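The Ladwood Laundry Guide, Section 4: Socks, Bags and the Bedroom Floor

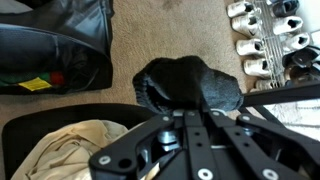
8 min read

I've written most of this guide standing at the dryer, but this section I wrote sitting on the carpet, which is where sock sorting really happens in our house. Charcoal sock, big black bag, beige carpet: if your floor looks anything like mine on laundry day, you're in the right place. Sections 1 to 3 got your Ladwood shelf up and your bins labeled. Now we're setting up the bit that deals with socks (and oh boy, do we have socks).

Before you start

You'll want a patch of clear floor, the bag you carry laundry in, and the shallow sock drawer from the Ladwood kit. Any soft bag will do. I like a slouchy one that flops open by itself, so I can reach in with one hand. The stiff hamper I had before this, a Stoluda, looked great in the corner and tipped over every single time I leaned on it.

Note: If you skipped the drawer dividers in Section 3, go back and put them in now. They're a pain once the drawer is full. Ask me how I know!

4.1 Setting up the floor

1. Vacuum first. Dark socks pick up every bit of carpet fuzz there is, and the ribbed part at the top is the worst for it.

2. Put the bag on your left if you're right-handed, or on your right if you're left-handed. Leave yourself an arm's length of open carpet in front.

3. Fold the mouth of the bag outward so it stays open. It doesn't have to stand up straight. Mine never does.

4. Slide the drawer out and set it behind you, so you aren't kneeling in it.

Caution: Check that everything is bone dry before it touches the carpet. Damp dark cotton can leave color behind on a light rug, and I've scrubbed enough beige carpet for one lifetime. If you do get a mark, blot it with a plain white cloth and cold water, and keep the colored cloths well away.

4.2 Pulling and opening

1. Take socks out one at a time. I know, I know, dumping the whole bag is faster. Then you've got a heap, and the heap is still there at bedtime.

2. Open up any sock that comes out in a ball. Put your hand all the way in, grab the toe, and pull it through. A bunched-up sock can hide its mate or a guitar pick, and once a very flat granola bar.

3. Smooth it on the carpet with the cuff pointing toward you. Cuffs are how you'll match the dark ones later.

4. Leave the brights and anything with a tag in the bottom of the bag for now. They're easy to spot and they can go last.

4.3 Matching the dark ones

This is the part people write to me about. Charcoal, black and washed-out black all look the same at 9 p.m. under a ceiling light, so do this one near a window if you can.

1. Match by cuff first. Feel the ribbing between your fingers: wide, narrow, fuzzy or flat.

2. Then match by shade. Lay the two toes side by side. The same sock can look a whole lot lighter where the light hits it, so turn both of them the same way before you decide.

3. Last, check the heel for wear. A pair that's been together a while will be thin in the same places.

4. Fold the pair in thirds and stand it up in the drawer, fold side up. Please don't roll the cuffs over each other, it stretches them out.

Note: Singles go in the small end compartment. Give them until the end of the month, then turn them into dust rags. My friend Brittany Robichaud keeps hers for almost a year and still swears by it, so suit yourself.

4.4 Emptying the bag

1. Take out the brights and put them away.

2. Turn the bag inside out over the trash and give it a good shake, corners too.

3. Fold it flat and hang it on the lower Ladwood hook. The top one is for the ironing board cover, see Section 5.

If the drawer sticks after you fill it, take out one row and try again before you go blaming the runners!

Related sections
Fitting the Brunton hooks
Bins and labels, start to finish
What to do with a Molau drying rack in a small room
Getting marks out of light carpet

Questions? Use the contact form | © Ladwood Laundry Guide | Back to top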